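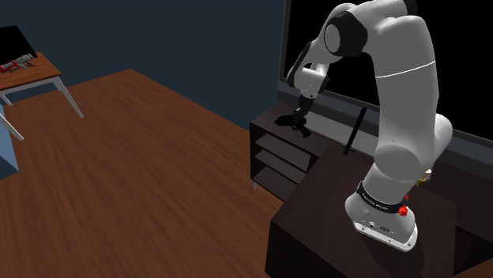
Living room cell, setup notes, May

Picking up from the last entry. The base mount is finally settled! I've moved the arm's base to the corner of the table and re-parented it to the tabletop instead of the world origin, so if anyone raises or lowers the table from now on the arm goes with it. Before this we had two numbers for table height living in two different files and they disagreed by 12 mm. That explains the week of fingers landing high, and I'm so pleased to be rid of it.

Scene name is still Retamal (I know, I said I'd rename it). Room assets are the Tundeo pack, arm model is the stock one with the Franka lettering on the band. Robot config is saved under Bramell.

Home pose first. The old one had the forearm folded back over the base and every episode began with a huge swing across the front of the television. New one reaches out over the TV stand with the gripper pointing down near the left end of the top, fingers slightly apart. From there it's a short straight drop to the surface and there's lots of travel left in the wrist. I tried a few elbow heights and kept the high one. Low elbow looks tidier but the forearm gets awfully near the screen when joint one turns right.

Collision geometry next, which is where most of today went. The TV stand came in with a single convex hull around the whole thing, so the open shelves were solid as far as the physics cared. You could see into the compartments and the gripper would stop dead at the opening, as if there was a sheet of glass there. I pulled the hull off, ran the decomposition again and then threw most of that away and built the shelves by hand out of boxes. Much better. Boxes are cheap, they don't jitter, and the planner reads them without complaint.

The thin black rod on the stand is still a worry. It's very skinny for the step size we're using and it leans a little, and if a finger comes at it quickly I'd expect it to tunnel through. I've padded its collision shape by 6 mm for now. That's a fudge and it will show up as the fingers stopping short of it. Proper fix is smaller substeps, but I want to see what that does to speed before I commit.

Ran the overnight reach check after the changes: 3,616 targets sampled over the stand top and the inside of the shelves. 1,215 were rejected, nearly all of them deep in the shelves, where the hand just can't turn flat enough to get in under the board above. Fair enough. The top surface is good from the left end to well past the middle, and I'm really happy with that. The bottom compartment may be out of reach from this mount altogether – worth trying the base a touch further forward before we give up on it.

Small jobs done while I was in there:

Joint damping back to defaults. Somebody (me) had left the shoulder at double from the oscillation hunt.

Finger friction set on the pads only. It was being applied to the whole hand, so the knuckles were grabbing at cupboard edges.

Gripper opening now reads in metres everywhere, including the Stendia logger, which had been getting millimetres and plotting a lovely flat line at the top of the chart.

Self-collision on between forearm and base link. Costs next to nothing.

Still to do: the yellow thing behind the lower link on the robot's table has no collision shape at all, and the arm will go straight through it if it swings round the back. Either give it one or move it. Also the little table on the far side of the room is loading its clutter as dynamic bodies, and they take a second or so to settle at reset. Make them static, the arm can't get over there anyway.

Substeps test tonight. If you need the machine before 9 am, kill the job, it picks up from the last checkpoint.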